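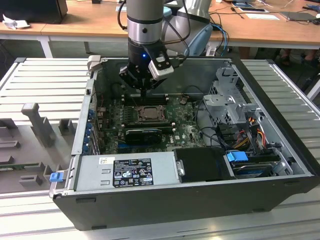 To: arm-club list
Subject: Re: RAM task for the Skonholm round

Quick answers, I have class at 2 and then the lab till late.

Primo Caruso wrote:
> Did anyone settle which slot we go for first? The Skonholm rules say
> "any free slot" but the Gajewski writeup has them always starting
> farthest from the socket. Also are we allowed to reseat if the clips
> dont close? And who has the post for the fixture, mine is cracked.

Slot: farthest from the socket, same as Gajewski. I know the rules say any. But the approach path in the script is taught from there and I'm not reteaching it this week.

Reseat: yes, up to 3 tries per stick. Then it's a fail and you move on. It's on page 6 of the rules, the small table.

Post: print a new one. File is in the shared folder under brikavley_fixture, use the second version, the first one is too short and the case rocks. Gray filament is in the drawer, pls put it back in the bag after.

Other stuff

- Run 109 log is missing. Whoever was on the late shift, can you upload it? Even if it went badly. Need it for the October report.
- Force limit is set low on purpose. Please do not raise it becuase "it almost went in". If it almost went in the angle is wrong, redo the hand-eye calibration.
- Side panel screws go in the cup, not on the bench.
- Wrist cables: check the slack before you home the arm. Every time.

Jilham asked if they can come watch a practice. Fine with me, but somebody else has to host, I can't do both. Reply to the list not just to me.

Primo, can you take the power supply connector task after this one? Nobody's started it and you had the idea about the camera offset. If not say so by tonight and I'll ask the first years.

ok running

D.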